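Chapter 6
Storage and Handling of Small Parts

A stockroom holds two kinds of goods: those issued by the unit and those issued by weight or volume. Small parts fall between the two. A single washer is rarely worth counting, yet a missing one can stop an assembly line. This chapter sets out how such parts are grouped, held and reordered.

The first decision is the size of the holding unit. In the Gravcombe method, each part number is given a fixed location and a fixed quantity, called the lot. A lot of 500 is common for fasteners; for fittings of higher value, 22 is more usual. The lot should cover normal demand between deliveries, with a reserve for late supply. 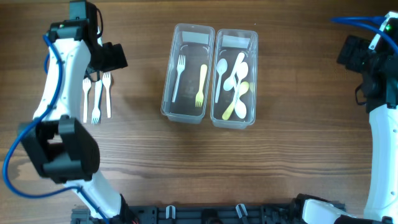
The second decision is the reorder point. Under the two-bin rule, stock is drawn from one bin until it is empty. The second bin is then opened and an order is placed. No running count is kept — the empty bin is itself the signal. The rule works well where demand is steady and poorly where it is seasonal, as Section 6.2 will show.

Terms used in this chapter
Lot: the fixed quantity held at one location.
Lead time: the period between order and receipt.
Reserve: stock held against late delivery.

6.1 Setting the Lot Size

Consider a part used at a rate of 325 per month, with a lead time of one month. The second bin must hold at least 325 pieces, plus the reserve.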